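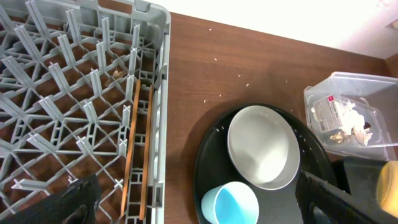 Filed under: Home Builds > Arms and Grippers

tanner_s
Second arm is bolted to the kitchen table now and I have started on clearing up after dinner. Both arms run off the same Rimov controller board. Fingers are printed, black, with a textured face. Cups and bowls are fine. Chopsticks are the problem. Once they are lying down in the dish rack they sit lower than the tops of the pegs, and the fingers hit the pegs before they get to the stick. Has anyone got a finger shape that works for this?

KeeganB
How wide are your tips? Mine were 14 mm and I had the same trouble with forks. I filed them down to 9 and it got better, but they flex more.

tanner_s
Same, 14. I would rather not go narrower because of plates.

rosaire.m
I would leave the rack alone altogether. Put a jar on the table and have the arm drop the chopsticks in upright. You are trying to fix with fingers what is a problem with where things go.

KeeganB
Disagree. If he wanted an easy table he could clear it himself. The rack is what people have in their kitchens.

rosaire.m
People have jars too.

tanner_s
I will try the jar at some point but I want the rack working first. The other job is wiping down. Sponge is easier than I thought it would be, it squashes and the grip force hardly matters.
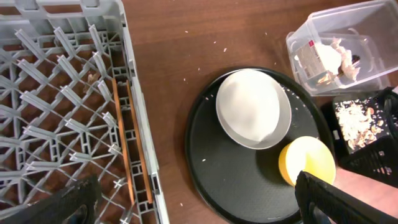 What does matter is where on the sponge you take hold. Near the edge it folds over and you end up wiping with the fingertip. I have set the grasp point further in and dropped the speed to 80 mm a second. Rice is still a nuisance. It gets pushed along in front of the sponge and some of it goes back where it came from.

clifford_wong
Damp sponge or dry? I found a damp one picks up rice, a dry one just moves it. Also check your wrist camera mount. On my Caruso arm the bracket worked loose and every grasp was off to the left for two weeks before I noticed.

tanner_s
Dry. I have been keeping water away from the wiring. Will look at the bracket.

KeeganB
Cover the wiring then. Heat shrink and a bit of sleeve, it's an evening's work. You can't keep a washing up robot dry forever.

manon_l
What are you doing for plates? I gave up on pinching the rim and went to a suction cup. Glazed plates slide if you get the angle wrong, and a big one is heavy out at the end of the arm.

tanner_s
Still pinching. One finger inside the rim, one outside, and come in slowly from the near side.
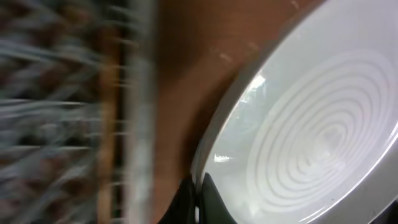 The angle is the fussy part. If the fingers come in too flat, the inside one lands on the well of the plate and pushes it away across the table. Glare on the glaze doesn't help either, the edge finder sometimes picks up the reflection and takes it for the rim. I have turned the exposure down in June's firmware and that helped a bit -- not enough.

manon_l
Suction would get rid of both of those.

clifford_wong
Suction is no good on a plate with raised rings, it leaks. Been there. I'd stay with the pinch and put a strip of silicone on the inside finger.

manon_l
Depends on the cup. A soft bellows cup seals on mine.

tanner_s
I'll try silicone first as I have some in the drawer. Ordering narrower tips for one arm only, so one does chopsticks and the other does plates. Will post when they are on.

Last edited by tanner_s, August 17, 2019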